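5 Zimmerreinigung im Gästebereich: Boden, Abfall, Textilien

Dieser Abschnitt gilt für Zimmer der Ausstattungslinie Drultari mit Teppichboden, Bett, Nachttisch und Sofa. Zimmer mit Hartboden sind in Abschnitt 6 beschrieben. Die Reihenfolge der Schritte ist einzuhalten. Abweichungen sind nur zulässig, wenn das Zimmer für die Grundreinigung (Abschnitt 9) vorgesehen ist.

5.1 Benötigtes Material

Wagen Typ Rikel, Fach 1 und 2
Müllbeutel schwarz, Artikel 1635
Mikrofasertuch trocken, Mikrofasertuch feucht
Einmalhandschuhe
Teppichsauger Kodison mit Bodendüse 32 cm und Polsterdüse
Fleckenmittel für Textilbeläge, Artikel 1670

Hinweis: Das Fleckenmittel ist nicht für Polsterbezüge freigegeben. Für Sofas wird ausschließlich Artikel 3523 verwendet.

5.2 Vorbereitung

1. Fenster öffnen, Vorhänge vollständig zur Seite ziehen.
2. Deckenlicht und Tischleuchte einschalten. Defekte Leuchtmittel auf dem Zimmerblatt vermerken.
3. Handschuhe anziehen.
4. Sichtbare persönliche Gegenstände auf das Sofa oder in das untere Fach des Nachttischs legen. Bei Abreisezimmern gehen sie in den Fundbeutel.

5.3 Abfall aufnehmen

Vor dem Saugen muss der Teppich frei von grobem Abfall sein. Flaschen, Verpackungen und Papiertüten werden von Hand aufgenommen, auch wenn sie klein genug für die Düse erscheinen.

1. Abfalleimer in die Nähe der Fundstellen rücken. Der Beutelrand muss außen über dem Eimerrand liegen, sonst rutscht der Beutel beim Einwurf nach innen.
2. Flaschen zuerst aufnehmen, Öffnung nach oben halten. Restflüssigkeit im Waschbecken ausgießen.
3. Pfandfreies Glas und Pfandflaschen getrennt in die Seitentaschen des Wagens stellen. Beschädigte Glasflaschen kommen in den starren Behälter.
4. Snackverpackungen zusammendrücken und in den Eimer geben.
5. Papiertüten öffnen und auf Inhalt prüfen. Leere, saubere Tüten gehören zum Altpapier, fettige oder feuchte in den Restmüll.
6. Bereich unter dem Bett und vor dem Sofa kontrollieren.
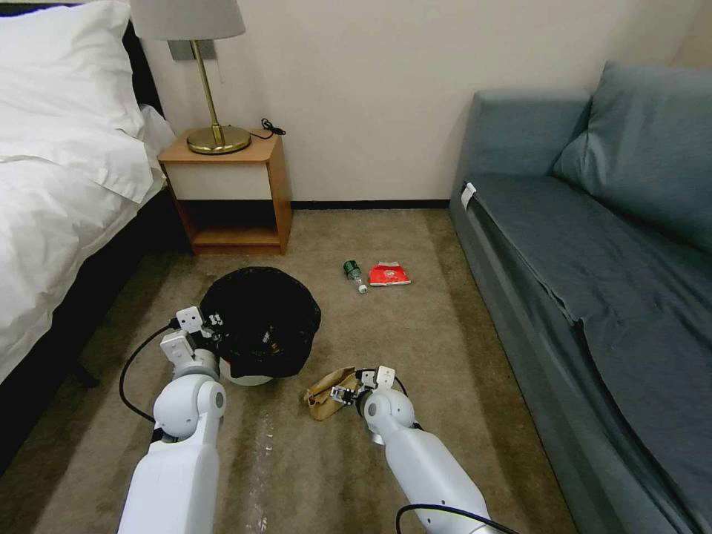 7. Beutelrand hochschlagen, Luft herausdrücken, Beutel verknoten und am Knoten aus dem Eimer heben. Eimer innen mit dem feuchten Tuch auswischen, trocknen lassen, neuen Beutel einsetzen.

Achtung: Müllbeutel niemals mit der Hand nachverdichten. Scherben und spitze Gegenstände sind von außen nicht erkennbar.

5.4 Bett und Nachttisch

1. Bettdecke anheben, einmal ausschütteln und mittig auflegen. Die Decke darf den Boden nicht berühren.
2. Kissen aufschütteln und an das Kopfteil legen.
3. Leuchte am Fuß anheben, Ablagefläche trocken wischen, Leuchte zurückstellen. Nicht am Schirm anfassen — der Schirmring verzieht sich.
4. Netzkabel hinter dem Nachttisch führen. Es darf weder eingeklemmt sein noch in den Laufbereich hängen.
5. Schubladenfront und offenes Fach feucht abwischen, Holzflächen sofort nachtrocknen.

Hinweis: Metallteile der Leuchte nur trocken polieren. Scheuernde Mittel hinterlassen matte Stellen.

5.5 Sofa

1. Rückenkissen abnehmen und Fuge zwischen Sitz und Armlehne prüfen.
2. Sitzfläche mit der Polsterdüse in einer Richtung absaugen, Saugstufe 1.
3. Falten im Bezug von der Mitte nach außen glatt streichen.
4. Rückenkissen wieder in die Ecke stellen. Am Bezug angebrachte Etiketten nicht abschneiden.

5.6 Teppich saugen

Gesaugt wird vom Fenster zur Tür, in Bahnen, die sich um eine halbe Düsenbreite überlappen. Fußleisten werden vorab mit dem trockenen Tuch abgestaubt.

1. Krümel und kleine Papierreste zuerst punktuell aufnehmen, Düse dabei langsam ziehen.
2. Fläche in Bahnen saugen, Saugstufe 2.
3. Streifen entlang der Wand zwischen Nachttisch und Sofa mit der Fugendüse nacharbeiten.
4. Feuchte Stellen nicht saugen. Erst abtupfen, dann Fleckenmittel nach Etikett anwenden.

Achtung: Der Sauger Kodison ist kein Nasssauger. Eingesaugte Flüssigkeit beschädigt den Motor — das Gerät ist in diesem Fall sofort vom Netz zu trennen und zu melden.

5.7 Abschluss

1. Abfalleimer an seinen Platz gemäß Zimmerplan stellen.
2. Fenster schließen, Leuchten ausschalten.
3. Zimmerblatt ausfüllen: Uhrzeit, verbrauchte Beutel, Flecken, Mängel.
4. Freigabe im System Moon setzen.

Bleibt ein Fleck nach zwei Behandlungen sichtbar, ist das Zimmer mit dem Vermerk »Textil« zu sperren. Weiter mit Abschnitt 9.3.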